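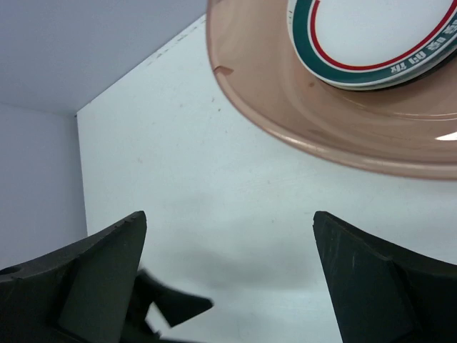 *Wrist camera view with the fingers open over the table. Bowl and plate at upper right.*

## Kondard finger service kit, used on one tabletop cell

March 26, 2020

I look after a single arm on a fixed table with low walls. It picks up tableware and sets it down again, and it has a small camera at the wrist. The fingers wear, the screws work loose, and the camera picture drifts away from where the software thinks it is. Kondard sells a service kit for this kind of two-finger gripper. I bought one in December for $62 and have now used it for two full services and one repair.

### What you get

A torque driver with four bits, a gap gauge, a pair of alignment pins, a tube of grease, spare finger screws, and a printed card with the steps. It all comes in a tray that fits in a drawer. The pins are the reason to buy it. The rest you could put together from a decent hardware store.

### Changing fingers

Park the arm, cut power at the cell and hang a tag on the switch. Take out the old screws and throw them away. Slide the pins through, seat the new finger against the shoulder, then start both screws by hand before you touch the driver. With the pins in, the finger can't rock while you tighten it. Before I had them I would get one side sitting slightly proud and have to start over.

A change took me 15 minutes the second time. The first time was a good deal longer, mostly spent reading the card, which has the left and right drawings swapped. Kondard has a corrected card on its site.

I don't replace fingers for scuffs. Faint scratches on the flat faces haven't made any difference to the grip here. A rounded tip does, and so does any play when you push the finger sideways.

### Checking the camera

The kit has nothing for this, and it should. I power up, open the gripper wide and save a still from the wrist camera, then compare it with the one from the last service. Both tips should be sharp and sit at matching heights, left and right. If one is higher, go back to the pins before you blame the camera mount. I do the same check with a bowl and plate on the table, in the upper right part of the view, so I have something round to compare as well.

### The grease

Too thick for my liking. It's fine on the slides, but it collects dust, and I found a ring of it on the housing after 200 cycles. I switched to the Lovmont light grease we already had and wiped the rest off. Keep either one off the finger faces.

### The repair

At 852 cycles past the first service the right finger started closing late. The gap gauge showed it straight away, and the cause was a loose screw at the base. Two new screws from the kit and it was done – no parts order, no call to Perron, who sold us the arm.

### Worth it?

Yes, if you service one or two grippers yourself. The driver clicks cleanly and the pins still fit tight. If you already own a small torque driver, Cinditz sells pins alone for less, though I haven't tried them. I'd give the kit four out of five. I took the point off for the card and the grease.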